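Notes for the talk: Washing Up for a Full House
Evie Ashworth, Treltville Library, June 20, 2023

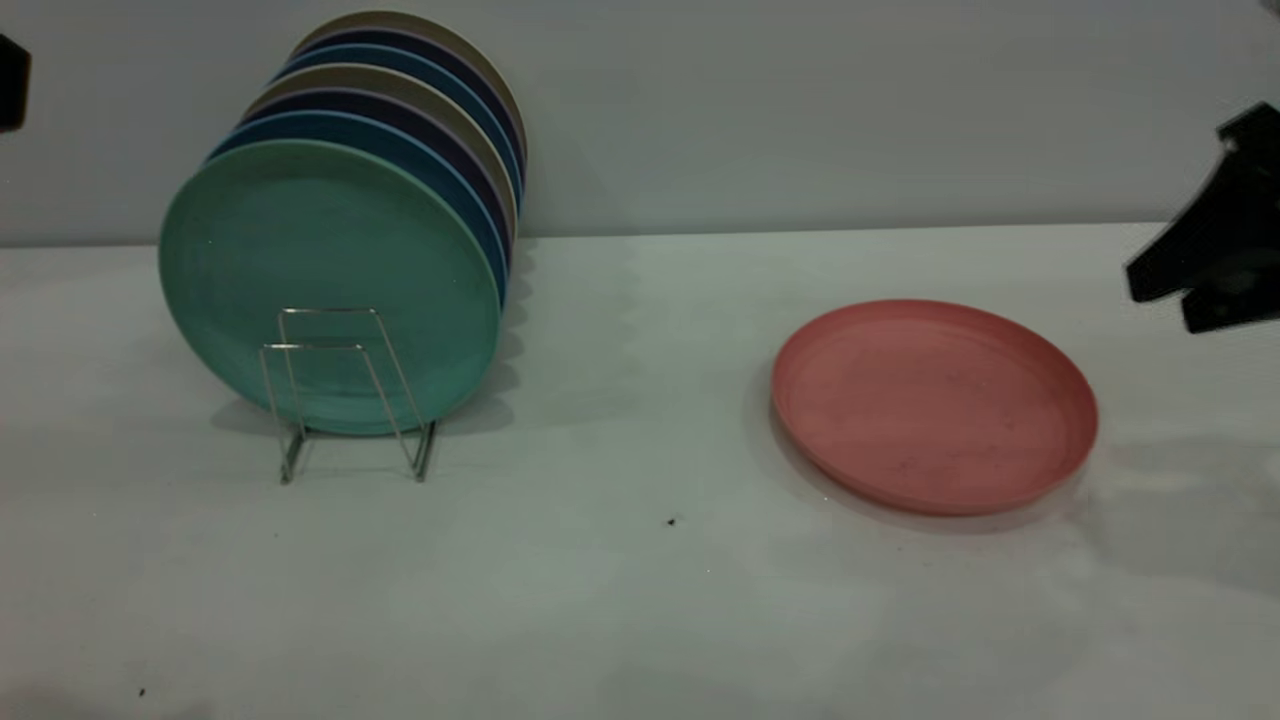 Slide 1. Plates in a wire stand, one pink plate lying flat.

Leave the slide up while people find seats. Start on time even if the back rows are still coming in. Mention the sign-in sheet and that the restrooms are down the hall past the periodicals.

Opening. I ran the kitchen at a summer camp for nine years. We fed 86 people at a sitting, three times a day, and most of what I know about dishes I learned there. The talk is for people who do the same thing on a smaller scale: family reunions, church suppers, a house with teenagers in it. I will cover the order of work, water, drying, and storage. Questions at the end, but stop me if I'm talking too quietly.

Slide 2. Order of work.

Scrape first. At camp we had a scraping station before anything else, with a rubber spatula on a string and a bucket under it. At home a bowl by the sink does the job. Food that goes into the dishwater has to be strained out again later.

Then sort. Glasses in one place, flatware standing in a pitcher of soapy water, plates stacked by size, pots last. The standard advice is to wash from cleanest to dirtiest, and I agree with it, with one exception. If there is a pan with baked-on cheese or egg, fill it before you do anything else and leave it on the stove. Cold water for egg, hot water for cheese. Somebody usually asks about oatmeal here. Cold water, same as egg.

Knives never go in the sink under suds. Say this twice. Tell the story of the paring knife and the dish towel, short version.

Slide 3. Water.

Change the water sooner than you want to. My rule was every table, so at camp that came to a fresh basin for every ten people or so. If the suds are gone, the soap is used up, and adding more soap to gray water does very little.

Two basins are better than one. If you have a single sink, put a dishpan inside it for washing and rinse over the side. The dishpan I have brought along tonight came from Lundo, the hardware store on Third, and it fits a standard sink with a hand's width to spare. Hold it up. Pass it around if the group is small.

Soap: a squirt in the bottom of the pan before the water goes in. People use far too much. With too much soap you spend the time you saved on rinsing.

Rubber gloves let you use hotter water. Buy them a size large and they come off without turning inside out.

Slide 4. The dishwasher.

Ask for a show of hands: who has one, who uses it every day.

A dishwasher is good for a family and poor for a crowd. A full cycle on mine takes over two hours. Two people at a sink can clear a dinner for twenty in well under that, so for a party I put the glasses in the machine and do the rest by hand.

Loading. Plates face the center. Leave a gap between bowls. Nothing tall in front of the spray arm – spin the arm with a finger before you shut the door. Clean the filter. Half of the people I talk to have never taken theirs out. It usually twists a quarter turn and lifts up.

Melamine: check the underside of the plate. Most of it is marked for the top rack, and some should be washed by hand. It should not go in the microwave at all. It also holds stains from tomato sauce and turmeric. A paste of baking soda and water, left on for half an hour, takes out most of it. Don't use steel wool on it.

Slide 5. Drying.

Air drying is fine and I prefer it. Plates dry faster standing on edge than in a pile. If you stack them wet, the ring on the bottom of each one holds water against the next, and you find it a week later.

If you do dry by hand, have plenty of towels. Flour sack towels, washed without fabric softener. Softener leaves a coating and the towel just moves the water around. I bought a bolt end of cotton from Šťastný the tailor and cut my own, and the oldest of those are still in the drawer. One towel is good for about 4 place settings before it needs to be hung up.

Wine glasses: hold the bowl, not the stem, when you dry the inside. Most broken glasses in my house were broken in the drying.

Slide 6. Storage.

Everyday plates go between the sink and the table if there is any way to do it. In January I moved ours from an upper cabinet to a deep drawer, and now the kids can put them away. It took one Saturday and cost me the drawer where I kept the foil.

Put a paper napkin or a coffee filter between good plates. Don't hang cups from hooks by the handle if they are old. Party dishes used twice a year can go in the basement in a lidded tub. Write the contents on the end of the tub as well as the top.

Skip this part if we are past 7:40: how I count dishes for the church. Handout covers it. There are 100 copies on the side table, and the rest go to the front desk.

Slide 7. Getting help.

Give each person one job and a place to stand. Washer, rinser, dryer, and one person who knows where things go. My grandmother, who we called Nama, was always the one who put away, and she wouldn't let anyone relieve her. Guests who offer can dry.

Slide 8. Questions.

Repeat each question into the microphone. Expect cast iron, expect septic tanks. For septic, send them to the county extension office.

Collect the dishpan before leaving. Lights are on the left by the door.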